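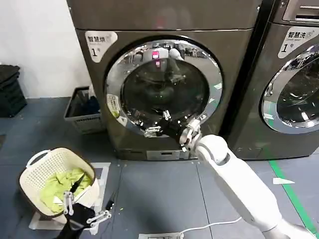 Laundry Day at Limthorpe

July 25, 2018

I have strong feelings about laundry, most of them tired, so when Limthorpe opened its demonstration hall to the public I went straight past the welding and the palletizing and stood in front of the washing machine. So did everyone else. There were 42 of us on the tour, according to the sticker sheet at the front desk, and I'd guess most of us had left a load at home.

The firm showing off was called Vikari. Its robot has two arms and a basket of lime-green clothes, and its job was to get the one into the other machine. I mean this kindly: I've never seen a bundle of clothes approached with such respect. One gripper went to the dryer door. The other stayed with the basket, the way I keep a hand on my suitcase in a train station.

Then it took a while. The guide told us a full cycle of open, load and close had been done in 18 minutes that morning. A man behind me said he could do it in one. His wife asked him when.

That exchange was the best argument I heard all day, and it's the reason I'm writing this column. We keep judging these machines against a person who does the chore quickly and cheerfully. I'd like to meet that person. In my house the real competitor is a wet towel that has been in the drum since last night and has begun to smell like a pond. Against that, 18 minutes is pretty good.

The round doors give the robot more trouble than the clothes do, or so the guide said. They are shiny and they are curved, and a camera looking at one mostly sees the ceiling. I had never thought of my washer as a difficult object. I have thought of it as a loud one.
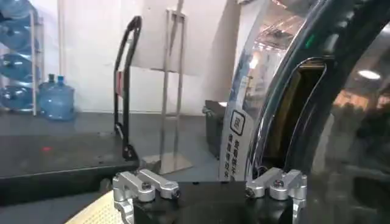
Up close with the chrome, and the hall's water supply against the wall.

What bothered me was the brochure. The brochure, handed out by a marketing outfit called Drolier, promised 2,189 hours of my life back. It didn't show the arithmetic. It did show a woman on a beach, reading. I looked from the woman on the beach to the robot at the door, and I didn't see how you got from one to the other without a lot of people in between: somebody to put the basket in the right spot, somebody to sort out the socks, somebody to press the red button. Laundry will go on needing us for years. I just wish they'd say so in the handout.

The engineers did say so, to their credit. I asked one whether it could fold, and she laughed in a way that I found very honest. I asked whether it could find a missing sock. She said that was a research question.

I also took in the Pretorius stand next door, where an arm was stacking boxes at a terrific speed. It was smooth and perfect and I was bored in two minutes. The boxes were all the same box. Shirts have sleeves, and sleeves have opinions. Give me the slow robot with the hard job any day, and give me a bench to watch it from, which Limthorpe didn't.
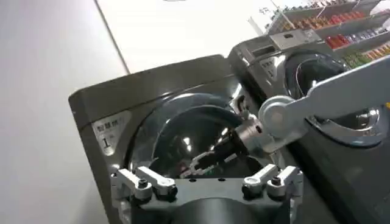
Would I have one at home?

Ask me when it costs less than a kitchen and fits in less than one. My laundry closet is 72 inches wide, and I already have to open the door and the dryer in a particular order.

Still, I stayed until they turned the lights down. At one point a gripper closed on a fistful of green cloth and held on, and several grown adults clapped. I was one of them. I then drove home and moved the towels over to the dryer myself, with no applause at all, and had to wash two of them again.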